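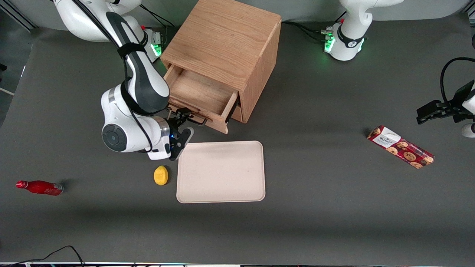 The Trollholm single-drawer cabinet in light oak, with the drawer pulled out.

Trollholm Single-Drawer Cabinet Review
By Rekha Bajpai
2023-06-08

I have wanted a small wooden cabinet with one good drawer for longer than I care to admit. My grandmother kept one beside the tea things, and everything that had no other home went into it: string, coupons, the good scissors, a deck of cards missing the four of clubs. When we redid the kitchen in March I finally had a stretch of counter that could take something similar, and after far too many evenings of looking I ordered the Trollholm in light oak.

First, the looks, which are what sold me. It's a plain boxy thing with no trim or fuss, and the grain shows nicely on the top and down the sides. I was a little worried that it would look like an office supply next to my old bread box, but the oak is warm and it settled right in. The handle is a simple dark metal bar across the front. My husband thought it was a bit severe for the first week (he wanted a round knob) and now he has stopped mentioning it, so I'm calling that a win!

The drawer runs on a metal rail, and this was the thing I cared about most. My last cabinet, a Kushwaha that I bought secondhand, had wood sliding on wood, and every humid summer it swelled up and you had to brace a foot against the lower cupboard to get at the napkins. The Trollholm pulls out smoothly and doesn't wobble much, even when it is most of the way open. It did squeak for the first few days. I wiped the rail down with a dry cloth and the squeak went away, though I can't promise you that was the cure.

Now for the inside. The floor of the drawer is light colored, and I love that more than I expected to, because a dropped rubber band or a stray twist tie shows up right away. The side walls are thin. That gives you more room across, and I was glad of it, but I wouldn't pack the drawer with anything really heavy. Mine holds dish towels, birthday candles, the tape measure and a stack of takeout menus, and it's been perfectly happy with that. There are no dividers. I bought a set of Bemix ones separately, used 2 of them, and put the rest in the garage.

Putting it together took me most of a Saturday morning, with a long coffee in the middle. The instructions are all drawings, and step 6 shows the rail from an angle I still don't understand. I put it on backward, took it off, and put it on again. If you have a patient friend, invite them over and give them the screwdriver. All the screws were in the bag, with one to spare.

Care has been easy so far. I dust it when I dust everything else, and once I had to mop up a splash of salad dressing — I got to it quickly and it left no mark. A neighbor recommended Fluvance wood polish and gave me the end of her bottle, but I've only tried it on the back, where I can be a coward about it.

What would I change? I'd like a stop that you can feel a little more firmly when the drawer is all the way out, and I'd happily pay a few dollars more for thicker sides. I also wish it came with felt pads for the bottom. I cut my own out of a leftover sheet, and they're fine, if a bit crooked.

We've had it for over 2 months now and I still enjoy opening it, which is a silly thing to say about a drawer. I'm already wondering if a second one would fit in the hall, under the mirror, for gloves and dog leashes. The hall is narrow, though, and I need to go and measure before I get carried away.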